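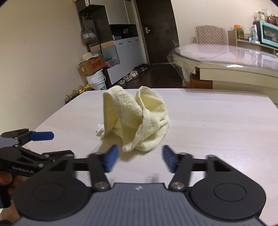 Photos: Radwa Radwan

December, afternoon session
Entry by Declan Faulkner, Irnden textile notebook

Terry towels, bunching and refolding, continued. Using the pale yellow towel at the light table. It was weighed before lunch: 267 g on the kitchen scale, two readings, same both times. It has been through 14 washes according to Lorraine's sheet. The sheet says 100 percent cotton and I have no reason to doubt it.

What we want to know is how the towel sits when it has been bunched up and left, and how much trouble it is to get from there back to a square fold. With the Tipoki dish towels this was easy. They are thin and go flat more or less wherever you drop them. Terry holds itself up. Push it together from two sides and it stands in a mound, with air under it, and you can't tell by looking which layer leads to a corner.

Method for today, so it's written down somewhere. Towel flat, gather loosely toward the middle, let go. Find a corner. Find the next corner along the same short side. Lift, lay it out, smooth once with the flat of the hand, fold in half and in half again. Stop there. Saskia was folding in thirds last time and her notes can't be compared with mine, so halves for everybody until we finish this towel.

Tried starting with the highest point. Poor choice. The peak is usually the middle of the towel pushed up, and lifting it brings the whole lot along with the corners still hidden. Starting low, at whatever edge is resting on the table, went better.

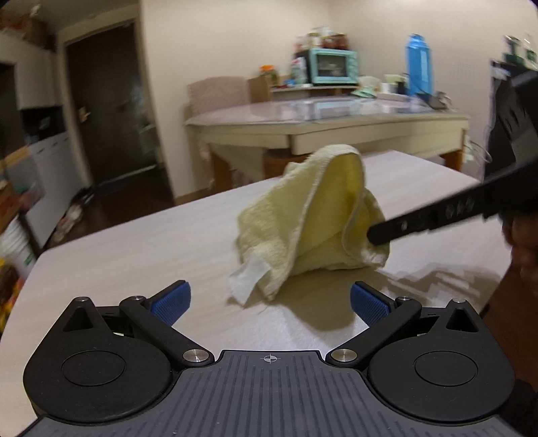 The other thing that helped was looking for the inside of a curl. Where the upper edge rolls over you get a slightly darker yellow than the outside, and if you follow the roll along you reach a hem sooner or later. I'd like to check this with a towel that is the same shade on both faces. Ewan says there is a white Gramex one in the cupboard. Not found yet.

The table is smooth, so the bottom layer slides when you pull on the top one. This was good for laying out and bad for the first lift. Lorraine wants the same set repeated on the cream table with the clear cover. That means clearing it first, and the toaster oven and the jars would need somewhere to go. Leave it until we have the helper from Plavport here.

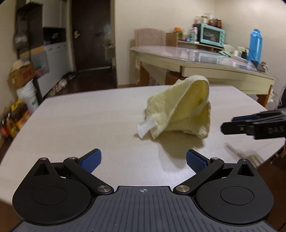 Did 5 bunchings. The tented ones, with one edge held up off the rest, were the quickest to open out because there was something to get hold of. The rounder, scrunched ones needed more turning. On the fourth I had a fold I thought was a hem and laid out half a towel before noticing. Started that one over and marked it in the sheet as a restart.

Final folds were all a bit thick on the closed side. One smoothing pass may not be enough for terry. Ewan thinks two, I would sooner shake it out once before laying it down.

To do:
- find the white Gramex towel
- ask Saskia to redo hers in halves
- weigh again after the next wash
- decide shake or second smoothing, and write it in the method

Last updated: December, 4:40 p.m., D.F. (added the restart)

Irnden textile notebook | Contact: Lorraine Harawira | © Irnden | Back to top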